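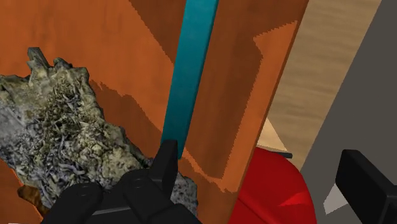 Wrist camera view, gripper close to the rock-like object

Wrist camera or scene camera for comparing two grippers in simulation?
Posted by Flurina Kofler, March 18, 2019

I am comparing two parallel gripper models in simulation, the stock hand and a variant with wider pads that we call Bolico. Same arm, same controller, same table of mixed objects. I run 100 grasps per gripper and log success from the object pose after the lift.

The pose log and my own judgment disagree on the irregular objects. From the wrist camera the black fingers fill the bottom of the view and I can't tell whether a pad is touching the object or only overlapping it in the image. From a fixed camera the contact is too small to judge. Which view should I trust, and is there a better metric than pose?
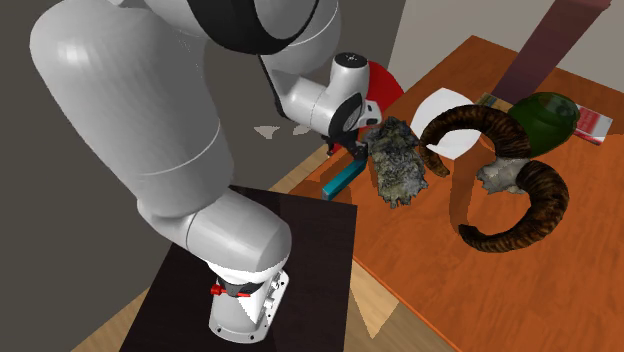 The bar gives me the most trouble. It is long, lies flat and diagonal, and small yaw errors decide whether both pads land on it. Control loop is at 20 Hz if that matters.

Veronika Oberholzer
Trust neither for contact. Read the contact forces on each finger from the physics engine and count a grasp only if both fingers report force for the whole hold phase. Use the images for sorting failures afterward.

Three things to check before you compare anything:

Collision meshes. Scanned objects with rough surfaces often get a convex hull as the collision shape. The fingers then stop on a surface that isn't drawn, and the wrist image shows a gap or an overlap that has nothing to do with the gripper.

Friction. Set the pad friction explicitly for both models. In our Sisano tests one hand had inherited the default, and the 770 trials we had logged by then were useless for comparison.

Start poses. Save the random seed and replay the same layouts for both grippers. Otherwise a bar that happens to lie at an easy angle counts in favor of one of them. 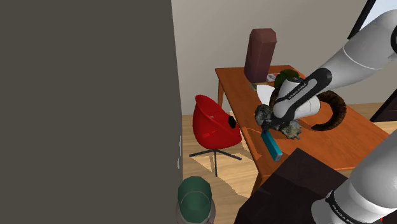

For the fixed camera, move it until the fingertips stay clear of the arm links through the full approach, then leave it there for both grippers. A side view near table height shows lift-off much better than a high one. I would also record finger width at every step. If the width keeps shrinking after closing, the object is slipping out, and you can find that in the log without opening a single video.

20 Hz is fine for the policy. The low-level joint controller should run a lot faster than that.

Meinrad Aebischer
wrist cam. we only use wrist cam and it works ok for boxes. never tried anything with fur or horns

Damian Hubmann
Agree with Veronika on contact forces, with one addition. Filter them. Raw values jump from step to step with stiff contacts, and a hard threshold will reject good grasps. A short moving average was enough for us.

100 grasps per gripper is also thin if the two models are close. We went to 2,000 before the ranking on the irregular objects stopped changing. Report results per object as well, because an average over the whole table hides the bar problem completely.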